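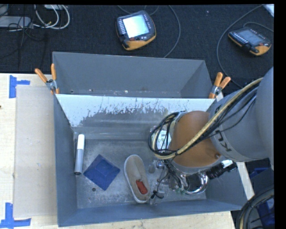 Margit Fekete는 시연을 3,000개까지 모으면 나머지는 알아서 풀린다고 한다. 점심 전에 또 들었다. 나는 아직 못 믿겠다. 개수 얘기만 하고 어떤 시연인지는 묻지 않는 게 걸린다.

12월 작업 노트, 오후 2시부터.

과제는 그대로 빈에서 빈으로 옮기기. 앞쪽 빈에 마커, 남색 네모 천, 베이지색 슬립온 한 짝. 두 빈이 맞닿는 데는 주황색 손잡이 클램프 두 개로 물려 둠. 클램프 위치 바꾸지 말 것. 바꾸면 지난번 것과 섞어 쓸 수가 없다.

원격조작으로 60회 목표, 50회에서 끊음. 손목이 벽 가까이 내려갈 때마다 내가 속도를 줄이는데, 이 버릇이 데이터에 그대로 들어간다. 나중에 정책이 벽 앞에서 머뭇거리면 그건 로봇이 조심하는 게 아니고 내가 머뭇거린 거다. Skesar 쪽 보고서에는 이걸 "신중한 접근 행동"이라고 써 놨던데 읽다가 덮었다.

신발이 제일 애매하다. 발등을 잡을지 뒤꿈치 테두리를 잡을지 조작자마다 다르다. 나는 뒤꿈치, Margit은 발등. 둘을 섞어서 학습시키면 중간 어디쯤을 잡으려 들 것 같다. Wimley 회의에서는 다양성이라 좋다고 했는데, 근거를 물으니 느낌이라고 함.

손으로 직접 끌어서 가르치는 방식도 다시 해 봄. 궤적은 원격보다 매끈하다. 대신 팔을 잡은 내 손과 몸이 카메라에 다 들어온다. 실행할 때는 없는 것들이다. Jireš 스크립트로 가리면 된다고들 하지만 가린 자리가 번져서 천 모서리까지 먹는다. 이번 건 학습에서 뺐다.

천은 펴진 채로만 놓고 찍으니 성공률이 잘 나올 수밖에 없다. 구겨 놓고도 찍어야 하는데 계획표에 칸이 없다. 내가 칸을 만들어 넣음. 반대할 사람은 여기 밑에 적어 주세요.

(Margit 덧붙임: 반대 안 함. 그래도 개수는 채워야 함.)

Unum 쪽 로그 포맷이 또 바뀌었다. 그리퍼 열림 값이 명령값인지 측정값인지 헤더만 봐서는 모른다. 이게 확인되기 전까지 오늘 50회는 별도 폴더에 두고 합치지 않는다.

다음에 할 것
- 신발 잡는 위치 하나로 정하고 다시 60회
- 마커는 뚜껑 방향을 바꿔 가며
- 실패한 시연 지우지 말고 표시만. 지난번에 누가 지웠는데 왜 지웠는지 기록이 없음
- 그리퍼 값 문의 답 오면 여기에 붙이기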